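**Can a machine fold your washing yet?**

In the November meeting of the Bresside repair circle somebody asked me again when she can buy a robot for the laundry. I promised to write an answer for the newsletter, and I try to keep it short.

The short answer is no. The longer answer is that people are working on it, and the work is slower and more ordinary than the films on the internet let us believe. Much of it happens with a bed, a piece of cloth and a person who holds a gripper in the hand. The person does the chore through the gripper, the movement is recorded, and later a robot arm should learn from it.
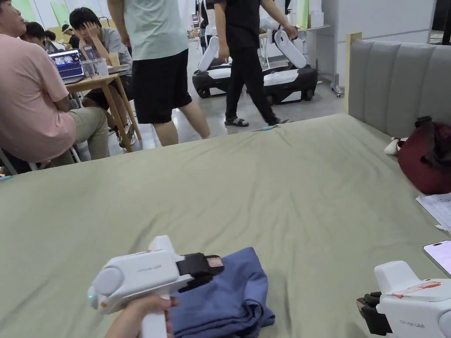 *Photo: Tiruwork Moges*

I find it a sensible method. A person already knows how to pick up a corner of cloth, so the difficult knowledge goes in from the beginning. But you need very many repetitions. A group in Bultthorpe, whose report I read twice, made 3638 recordings of folding and tidying on beds and tables. After this their arm could fold a small towel in 80 seconds when the towel was put in front of it quite flat. When the towel came as a heap, it mostly pulled at the wrong layer and gave up.

This is the part which is hard to explain to friends. Two fingers of a gripper are enough for a box or a bottle, and in the factory they have done such work for years. Cloth is different. It has no fixed shape, the folded edge hides under the other edge, and a bed is soft, so it gives way when you press. My mother could find the corner of a sheet in the dark. A machine must first decide what is sheet, what is cover and what is the bag that someone left there. 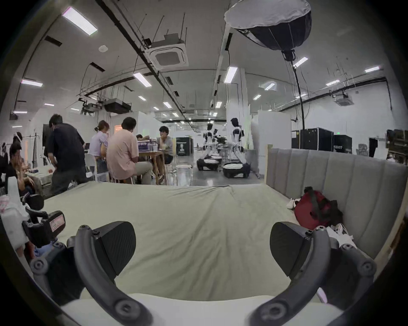 *The gripper open over the bed, with a backpack against the headboard.*

Alasdair Strachan, who worked in the packing hall at Rasen until last year, told me the shop floor has the same trouble. Their machines close cartons all day without complaint. Soft bags are still packed by hand, 121 on a good shift at his bench, and when the firm tried an arm for it, two people had to stand beside it and put the bags straight.

I asked Tiruwork what she would trust to a machine at home today. She said the floor, if you lift the chairs, and perhaps the carrying of things from one room to the next. Not the ironing. I would add the bed itself to her list of things to wait for, and I am curious if some reader disagrees.

The Bultthorpe report is in the blue folder at the Roussel reading room, and you may borrow it for two weeks. Please bring it back with all the pages.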